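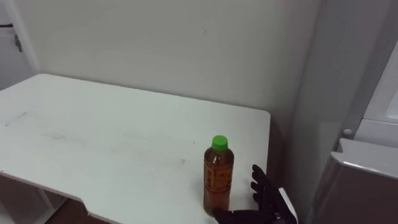 2/3/21

Alow hand, loan unit from Gradonard, bottle grasp trials. Firmware as shipped, default grip profile. Object is the plastic bottle with the green screw cap, standing upright on the white table, approach from the right with fingers open.

113 attempts logged, 96 held through lift and a five-second hover. Most of the misses are the thumb arriving early and low, which tips the base before the fingers close. Delaying the thumb in the profile editor helps, but the editor drops the setting on restart. Reported to Gradonard, no ticket number yet.

Data sheet gives 4,000 cycles between tendon checks. Counter read 1,182 on arrival, so this one has been out before. Ask for the service record.

Quote for the Mosteck hand still missing the wrist adapter. Lorne Chan has the Beaudoin price from December.

Next: repeat with thumb delay set by script, same bottle, then half full.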